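Getting tan marks out of an off-white tablecloth?

Posted by Halina Jasińska in Home & Laundry, Flemden

Got a big cotton cloth, off-white, had it years. Came out of the cupboard with faint greyish smudges and a few brownish spots. Washed at 30 twice, no change. Don't want to bleach it as my last one went yellow. It also creases if you so much as look at it. Any ideas? Need it for a family do in March.

Augustina Adjei
Spots that turn up in storage are often old tea or sugar you never saw at the time, they go brown slowly. What I do:

Soak overnight in warm water with oxygen bleach (the powder, not the chlorine stuff). Cool first if you think it's egg or milk.

Rub a bit of washing up liquid into the grey bits. Those are usually grease.

Wash at 60 if the label allows. Check it BEFORE it goes near a dryer or iron, heat sets whatever is left.

Dry flat-ish, iron while damp. Wrong side up if there's any embroidery.

Cloth on the table, and a wicker basket on it in three of them:

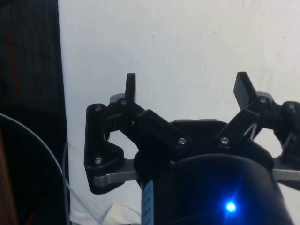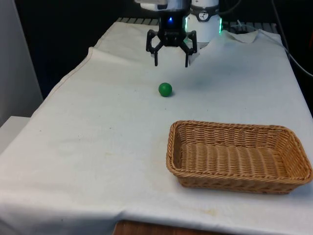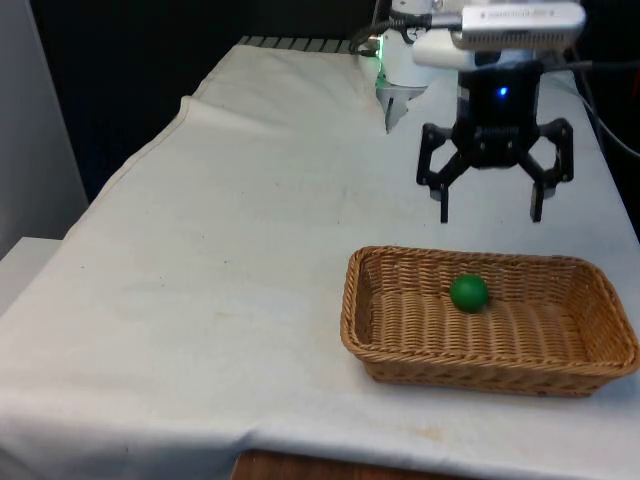
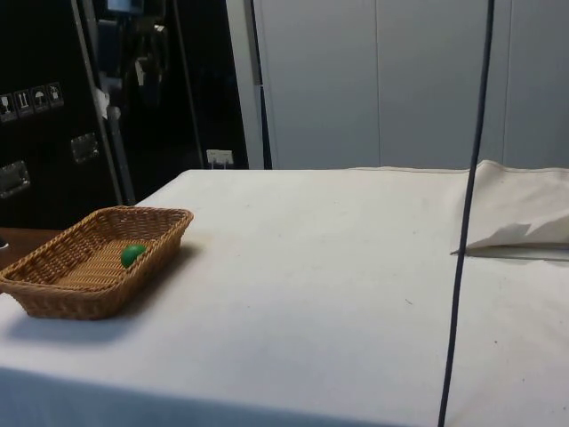
If it's still marked after that
Do the soak again, fresh powder. Third go sometimes shifts it. Lemon juice and sunshine works on rust but rinse it well, and try a corner frist. After that I'd give up and stick a runner over it.

Zendivura
just dye it. navy. done

Skerari
Agree with Augustina on the soak but I wouldnt do 60 on old cotton, mine shrank and now it doesn't reach the ends. 30 and a longer soak. Also don't store it starched, and roll it on a tube instead of folding. Saves you half the ironing.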